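Skurnier 3 Beta – Splitscreen nur noch auf dem großen Tablet?

Forum > Betriebssysteme > Skurnier > Beta und Vorabversionen

premitzer_kante
22.07.2024
Guten Morgen zusammen,
ich habe mir am Wochenende die zweite Beta von Skurnier 3 auf mein älteres Ruvgate-Tablet gespielt und bin eigentlich ganz angetan, alles läuft runder als in der Beta davor. Beim Stöbern in den Systemdateien bin ich dann über einen Eintrag gestolpert, der mich seitdem beschäftigt: Dort gibt es eine Liste der Geräte, auf denen zwei Apps nebeneinander laufen dürfen, und mein kleines Ruvgate steht nicht drin. In der ersten Beta stand es noch da! Hat das jemand von euch auch gesehen, oder habe ich mir beim Aufspielen etwas zerschossen? Ich nutze das Gerät jeden Tag zum Übersetzen, links der Ausgangstext, rechts meiner, und ohne die geteilte Ansicht wäre es für mich nur noch halb so viel wert.

lötfee
Hallo premitzer_kante, zerschossen hast du nichts, bei mir sieht es genauso aus. Build 542, kleines Ruvgate, kein Eintrag. Die Funktion selbst geht bei mir aber noch, wenn ich eine App lange gedrückt halte und an den rechten Rand ziehe. Probier das doch mal aus, bevor du dir Sorgen machst.

tastenopa
Ich würde da ehrlich gesagt nicht so viel hineinlesen, ihr Lieben. In Betas fliegen ständig Einträge raus und kommen wieder rein, das war bei Skurnier 2 im Februar genauso, da fehlte auf einmal die halbe Druckerliste und zur fertigen Version war alles wieder da. Also erst einmal einen Kaffee trinken und die nächste Beta abwarten.

Kbl_Salat
Da muss ich dem tastenopa leider widersprechen, so gern ich seine Beiträge lese. Eine Druckerliste ist das eine, aber hier wurde gezielt nach Arbeitsspeicher sortiert: Alles unter einer bestimmten Grenze ist weg, alles darüber ist geblieben. Für mich sieht das nach einer Entscheidung aus. Und man kann sie ja sogar verstehen – zwei große Apps nebeneinander haben auf dem kleinen Ruvgate schon immer geruckelt. Schön finde ich es trotzdem nicht, das Gerät wurde schließlich mit der geteilten Ansicht beworben.

tastenopa
Geruckelt hat bei mir nie etwas, aber ich habe auch nur den Kalender und die Post nebeneinander offen. Gut, die Sache mit dem Arbeitsspeicher wusste ich nicht, das gebe ich zu. Ich bleibe trotzdem dabei, dass man eine Beta nicht wie ein fertiges System lesen sollte.

premitzer_kante
Danke euch allen, das ging ja schnell! @lötfee: Mit langem Drücken klappt es bei mir auch, da fällt mir wirklich ein Stein vom Herzen. Nur der Pritchard-Editor springt nach dem Drehen wieder auf volle Größe, der Browser dagegen bleibt brav stehen. Ich habe es jetzt über die Feedback-App gemeldet, Vorgang 106 in der Rubrik Oberfläche, falls sich jemand anhängen mag.

lötfee
Hab mich angehängt. Den Editor habe ich auch, und bei mir springt er nur im Hochformat, vielleicht schreibst du das noch dazu.

Kbl_Salat
Bin auch dabei. Und macht bitte vor der nächsten Beta eine Sicherung auf dem Rechner, zurück auf die alte Version kommt man nur in den ersten 30 Tagen.

premitzer_kante
Mache ich heute Abend, das Kabel liegt schon bereit. Ich melde mich, sobald die dritte Beta drauf ist, und schaue dann als Erstes in die Liste.
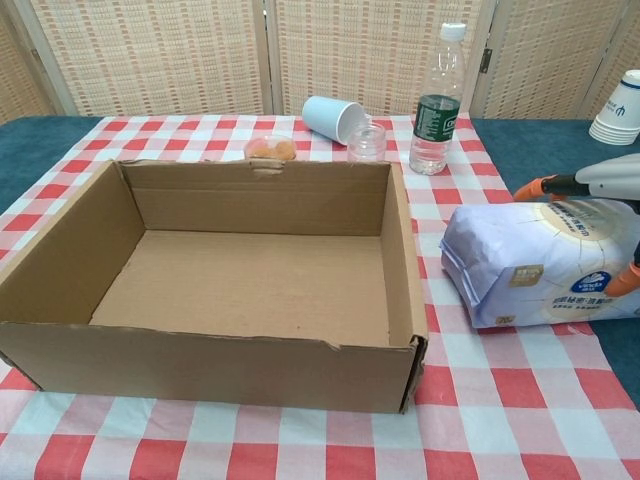

Offener Karton auf karierter Tischdecke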